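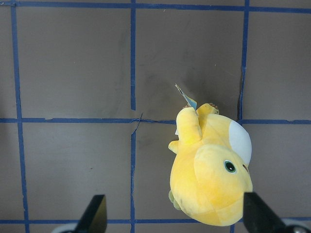 According to Conall Brophy, the cover came through 13 machine washes before a seam gave way, and he would buy the same one again.

Home | Reviews | Nursery | Contact

January 31, 2018
By Nga Vi

The Hidwood floor cushion was assessed over 6 weeks in the reading corner at Branport. The filling kept its height well – better than the older Varnon model, which had flattened by its second month. The zipper is stiff and should be opened by an adult. Soft toys and blankets may be washed with the cover at the same low setting. Two sizes are sold, and the larger is recommended for shared use. The instructions are brief and omit drying times. Overall rating: good. Spare covers must be ordered separately from Rengifo.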